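Cadport Clalgate site
Bin picking cell, walkaround checklist with comments
Dec 17, 2022

1. Bin held down at both sides: OK
The spring clamps do the job, and I gave each one a good tug. I'd still love to see a bolted fixture by January, but I said that last time too.

2. Bin condition, edges and floor: OK
Scratched up, no burrs. I ran a glove along all four edges and nothing snagged.

3. Cable bundle on the wrist: WATCH
I jogged the arm through its full reach and the bundle cleared the bin wall every time, though not by as much as I'd like. Please add a second tie when you get a minute!

4. Cables behind the table: NEEDS WORK
We walk back there now. When this was a hand sorting bench we all stood out front, so a loop of cable never bothered anyone. Now whoever clears a jam goes around the back (me, mostly), and I don't want to catch a foot.
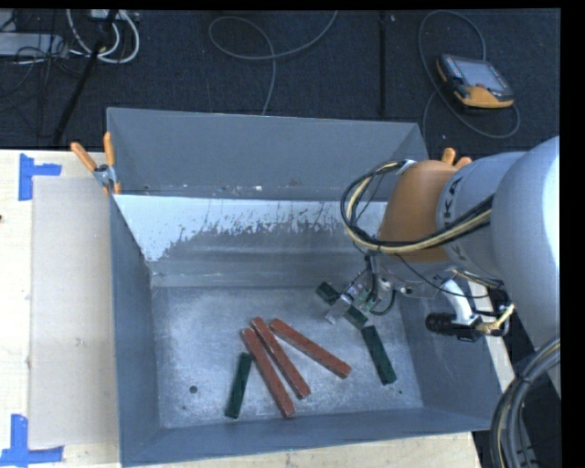
5. Pendant within reach of the operator: NEEDS WORK
It needs a hook. Pitemo quoted us one with the guarding package and I'd like that order to go in. I also want the pendant stop tested at the start of every shift, and the last shift log skipped it.

6. Speed while someone is at the table: OK
Set to 20 percent, checked on the screen.

7. Lifting and posture: OK, much better
We used to move 600 bars a shift by hand, and my wrists knew it. The job now is loading, watching and fixing, so I'm on my feet more and bending a lot less. I do miss having someone to talk to across the bench.

8. Training sign-off: OPEN
The Manríquez course covers jam clearing but says nothing about re-teaching a pick. Two of us have been figuring that out on our own, and I'd like it on paper before the night crew starts.

9. Service interval: OK
Counter reads 159 hours, next grease at 2,000.

Cell can run. Items 4 and 5 get fixed first, then I'll come back and walk it again.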